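Notebook, trash-sorting demos, bedroom site
10 March 2024

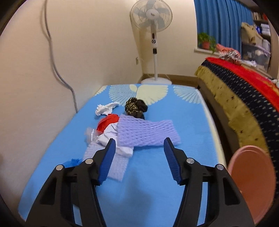 Second home on the Clinham list and I'm already happier with it than the first. The task stays the same: pick up one piece of trash from the table, drop it in the pink bin, come back, next piece. What changes is how awkward the trash is, and today it's wonderfully awkward. Foam netting! I've wanted that in the set ever since Chin-lung showed me how badly the Nellcombe policy did on anything with holes in it.

Notes on grasps so far. The lavender foam wants a pinch well in from the corner, fingers coming down steep. If I go for the very edge it springs out from between the pads. Tissue is easy, almost too easy, so I'm mixing up the approach angle to keep those episodes from all looking alike. Clear plastic is the one to watch. I can see it fine, but I'm not sure how much of it survives in the recorded video once the shine hits. Ask Édgar to pull 2 of those episodes and look at them at training resolution.

Kept 15 episodes this morning, threw out 3. Two of the bad ones were me closing before the jaws had stopped moving, the other was tracking loss when I swung too fast toward the bin. Slower on the carry, please, and that goes for Chin-lung too when he takes over (you know you rush it).

Idea I'm pretty excited about: leave the overlaps alone. In the Juseo batch we spread everything out neatly and the policy learned that trash never touches other trash. With paper tucked under foam you have to choose what comes off first, and I want that choice in the data. Top piece first, always, so we stay consistent between operators.

Still to do: a round with the bin moved to the left side, then re-run the mapping pass before lunch. Pruvost wants the first upload tonight.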